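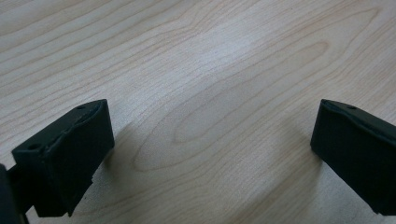 Section 3: Oiling the table top

Home > Guides > Flutis tables > Care > Section 3

By Witold Michalski, updated January

Flutis tops leave the Nircombe workshop with one sealing coat. The finishing coats go on at home, after the legs are fitted (Section 2). You will need a tin of Wernex clear oil, fine sandpaper, a vacuum cleaner with a brush head and plenty of lint-free cotton cloths.

Before you start

Pale tops show the pattern of the grain strongly, and curved or oval figures often stand out more once oiled. Test the oil on the underside first and leave it overnight.

1. Clear the room of anything dusty and open a window. Keep the heating low.

2. Look along the top towards a window. Dull and bright patches in the factory coat are normal and need no treatment.

3. Sand lightly by hand, following the general run of the grain. Two passes are enough. Do not use a power sander.

CAUTION: The surface layer is thin. Sanding hard in one place will wear through it, and the damage cannot be repaired.

4. Vacuum the top and edges, then wipe with a dry cloth. Do not use a damp one.

5. Stir the oil for 2 minutes. Do not shake the tin.

6. Pour a small pool in the middle of the top and spread it outwards with a folded cloth. Cover the edges last.

7. Wait 15 minutes, then wipe off all the oil still lying on the surface. Oil left standing dries sticky.

8. Leave overnight. Repeat steps 4 to 7 for the second coat, and again for a third if the table will be used for meals.

NOTE: The larger top takes 87 ml per coat. Order part 498 if you need a second tin.

WARNING: Oily cloths can catch fire by themselves. Soak them in water, lay them flat outdoors to dry and never leave them in a heap or a bin.

Keep the table clear for three days after the last coat. Use mats under hot dishes for the first month.

Previous | Contents | Next: Section 4, Marks and scratches

Comments (3)

Sandhu: Does the underside need three coats as well?

Witold Michalski: One is enough underneath. Do it before you turn the table over.

K. from upstairs: Left mine too long at step 7 and it went tacky. A little fresh oil on a cloth softened it and it wiped off.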